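I play golf two evenings a week from April on, and my laundry room shows it. These are the things I do at home to keep the gear decent, most of them picked up the hard way after I left a soaked glove in a side pocket all winter (don't).

Start with the clubs. I fill a bucket with warm water and a squirt of dish soap, just deep enough to cover the iron heads, and leave them in for 11 minutes while I make coffee. Keep the water below the ferrules, those little plastic collars, or the glue can loosen over time. An old toothbrush gets the grooves clean. Woods never go in the bucket! Wipe those with a damp cloth and dry them right away.

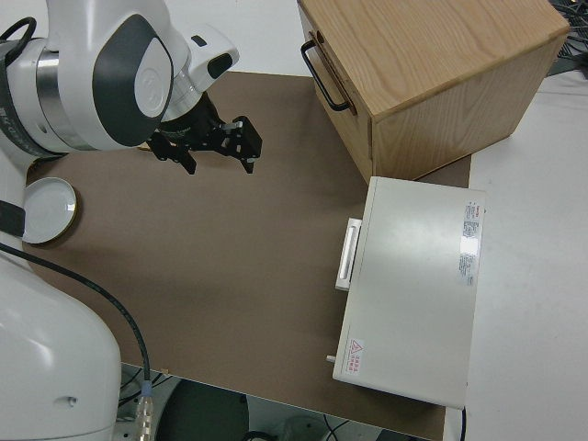
GRIPS, GLOVES & TOWELS

Grips get slick from sunscreen and sweat long before they wear out. I wipe mine down with a soapy washcloth, rinse the cloth, wipe again, then stand the clubs up overnight with a fan going. My friend Sorcha Keane scuffs hers lightly with fine sandpaper first, and I tried it on one old wedge and liked it fine.

Leather gloves: cool water, a tiny bit of mild soap, and wash them while you're wearing them, like you're washing your hands. Squeeze, don't wring. Lay them flat away from the dryer and pull them back into shape while they're still a little damp.

Towels go in with the regular wash but skip the fabric softener, it makes them slide around on a wet club and soak up nothing. I keep 6 in rotation and still run out in July.
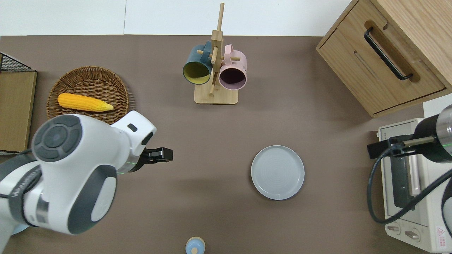 Corn in the basket.

SHOES

Knock the dried mud off outside, pull the laces and the insoles, and stuff the toes with newspaper. Change the paper after an hour or so if they were really drenched. For white shoes I make a paste of baking soda and water, scrub with a nail brush, and wipe it off after it dries. Grass stains on the soles I've mostly given up on.

Spikes that won't budge usually have grit packed around them, so pick that out with a toothpick before you reach for the wrench.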